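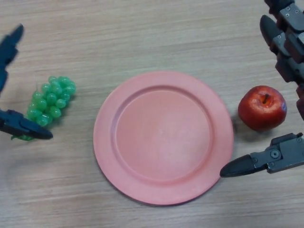
Hondenstead kitchen sets aside money for two-armed tray robot

The Hondenstead meal center plans to buy its first two-armed robot next year, under an equipment budget approved on 6/8/26. The machine would help put fruit and side items on plates for the center's lunch line, which now sends out 138 trays a day.

The budget sets a ceiling of $115,000 for the robot, its hands, a work table and the first year of service. Kitchen manager Rhydian Watkins had asked for the money in one piece. The center chose to split it, with most of it held back until a trial period ends in November.

Two suppliers are still in the running. Prosser has quoted a price for a complete station, including setup and operator training. Godberg has offered a lower price for the arms alone, and the center would buy the hands separately. Watkins said the gap between the two gets much smaller once the hands are added in.

"The arms are the easy part to price," he said. "The hands are where the quotes stop looking alike. One company counts spare fingers as part of the package and the other bills you for each one."

Both suppliers have been given the same basic task for the trial: pick up a piece of fruit and place it on a plate. The list includes single items, such as an apple, and things with a less regular shape, such as a bunch of grapes. 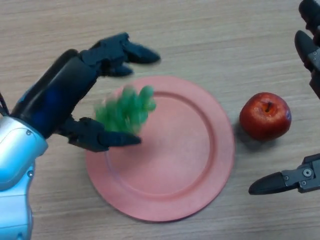

Grapes matter to the center because they are on the menu every week and have to be handled in bunches. A hand that grips too hard is no use for them, Watkins said, and one that grips too lightly will drop them between the bin and the plate. The scoring sheet gives equal weight to dropped items, damaged items and the time taken for each plate.

The center will also look at running costs. Its draft plan allows $11,000 a year for service after the first year, and Watkins said that figure could move in either direction depending on how often the fingertips need to be replaced. Cleaning is a separate line. Any part that touches food must come off without special tools, and staff must be able to have the station ready again in 25 minutes or less.

Floor space is another open question. The east end of the Clulell Street kitchen has room for one station, but the power supply there would need to be upgraded. That work is not covered by the equipment budget and would come out of the building fund. An electrician's estimate is expected before the trial ends.

No jobs are to be cut under the plan. The two people who now plate fruit would be trained to run the station and would move to hot food prep for the rest of the shift.

Leasing was considered and has not been ruled out. Prosser has offered a three-year lease with an option to buy, but the total would come to over the $115,000 ceiling. Godberg does not lease.

Final quotes are due at the end of the trial. If neither supplier meets the score the center has set, the money stays in the equipment fund and the search will reopen the following year.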